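Why my gripper was always late

I wanted to write this post in February but the bug was not finished with me, so I waited.

For those who are new: I work on the software side of a small manipulation project which we call Hukano. My part is the layer between the planner and the motor drivers. The planner says where the fingers should be, and my code must make it so, at the right moment. For a long time it was the wrong moment. The fingers closed late and the planner believed they were already closed.

My first idea was the network. I spent many evenings on this and I learned a lot about switches, but the delay stayed the same with a direct cable. Then Ehsan Rostami asked me which clock I used to stamp the camera images. I said the clock of the computer, of course. He asked again, more slowly, and I went to look at the code.
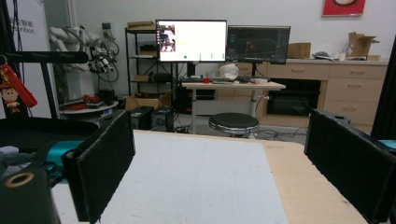
Page last modified: February, 8:40 pm

Two monitors stand on the desk at the back, and I have spent most of this winter in front of such coloured traces as the ones on the right screen. When you plot the command and the measured position one over the other, a delay looks so simple. You slide one line until it sits on the other and you read the number. Mine was 80 milliseconds, and it did not change with speed or with load. A delay which never changes should make you suspicious of the timestamps before anything else. I did not know this.

The image was stamped when my program took it out of the queue, and the queue was six images long. So each picture of the world was old, but it carried a fresh label. The state estimator trusted the label. I moved the stamp into the driver callback and made the queue one image long. After this the offset went down to 6 milliseconds, and I can live with that.

I also changed the logging tool, Clindov, so it writes both times, capture and arrival, in separate columns. The files are a bit bigger. If somebody from the Mosulstead group reads this, your old parser will complain about the extra column, please take the new one from the same folder.

Next I want to look at the planner itself, which still slows down near the edge of the workspace. I have a suspicion about the joint limits but no plots yet.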